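Round brush or paddle for fine hair that tangles??
Hair & Grooming > Tools

mossybanks
Joined January 2019
ok so my hair is fine but theres a LOT of it, past my shoulders, and by lunch the underside is one big knot. Been using the same paddle brush since college. Sister swears by a round brush. Do I switch or is that just for blowouts? Don't want to spend a ton

kreinholz
Round brush is a styling tool. Not a detangler. You'll wind a knot right into it and end up cutting it out – ask me how I know. Paddle or a wide comb first, from the ends up, THEN the round one if you want some bend.
– Knut Reinholz

pepperjane
Disagree with Knut. I use round every day on dry hair, no paddle at all. Small sections, don't roll it all the way up. Zero problems in years. Depends on the bristles more than the shape imo

mossybanks
what bristles tho. store has like a whole wall of them

pepperjane
Mixed, soft ones plus a few longer nylon pins. Stay away from the ones with little balls on the tips, they come off and then the bare ends scratch. Mine is a Nurby, had it forever. Blue one in the pic is the general shape I mean, go by that and ignore brand
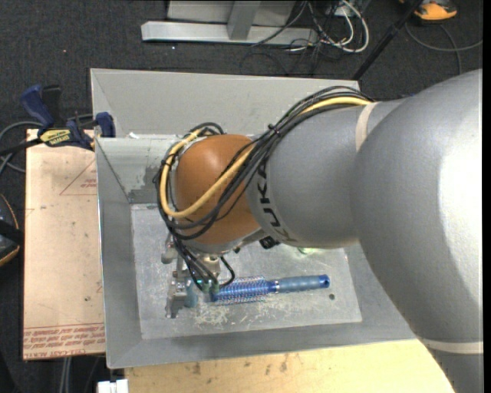

Re: Round brush or paddle – cleaning them

dj_tomar
Whatever you get, clean it. Half the "my brush stopped working" posts on here are just lint and old hairspray. Pull the hair out with the end of a rat tail comb, then warm water and a drop of shampoo, old toothbrush between the rows. Dry it bristles down on a towel. If it's wood don't soak it, the handle swells and cracks.
Dinesh Jaiswal

kreinholz
^ this. once a week

pepperjane
Once a week is alot. I do mine maybe once a month and its fine

dj_tomar
Depends on product. If you use dry shampoo every day like my wife does, once a month is gross, sorry

mossybanks
I do use dry shampoo lol. ok weekly

scissorhand31
Used to work in a salon. Both of you are half right. Knots on the underside = collar and scarf rubbing, brush won't fix that. Braid it loose under your coat, bit of leave-in on the bottom layer only. Then any decent brush will do. And get a trim, split ends grab each other

kreinholz
Fair on the scarf thing. Still say no round brush on knots

scissorhand31
yeah agreed, not on knots. Knots out first

pepperjane
well it works on mine

mossybanks
Update – got a cheap Vollik round one and kept the paddle for mornings. Loose braid for the walk to work. Underside was way better today, only one little snarl by the neck. Round one does make the ends flip out kinda weird though, is that me?

dj_tomar
You're turning it the wrong way at the end. Roll under, hold a few seconds, let it slide out. Don't yank

mossybanks
ohh ok. will try tmrw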